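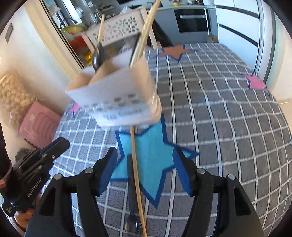

White caddy with a spoon and chopsticks, storage rack behind.

Sorting the Utensil Caddy

Fekis is a small site on keeping everyday things in order. The subject is one plastic caddy and what goes in it: dark metal spoons and light wooden chopsticks. It was chosen from the Pristov housewares list, which runs to 183 items, and it takes up very little table.

Spoons go in first, handles up or bowls up, whichever way they fit. A spoon with a long, narrow handle needs a deep compartment or it leans on everything next to it.

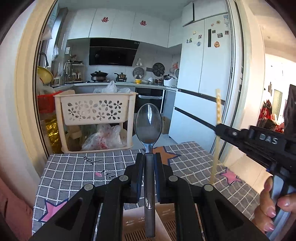
Chopsticks are easier to manage in a bundle. We keep up to 16 in one section and put the rest in a drawer. Thin sticks of any kind can slip through larger drainage holes, so check the base before you fill it. Wash the caddy itself once in a while too. Take everything out, rinse the holes from both sides and let it drain upside down.

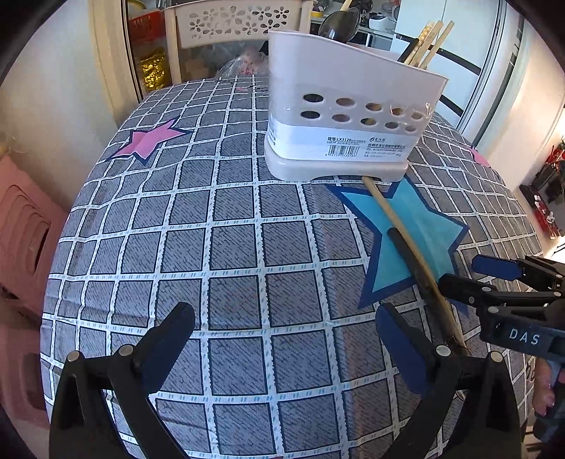 The caddy on its flat base tray, with one chopstick out on the checked cloth.

More in this series: Falcão bread boxes, Estero dish racks.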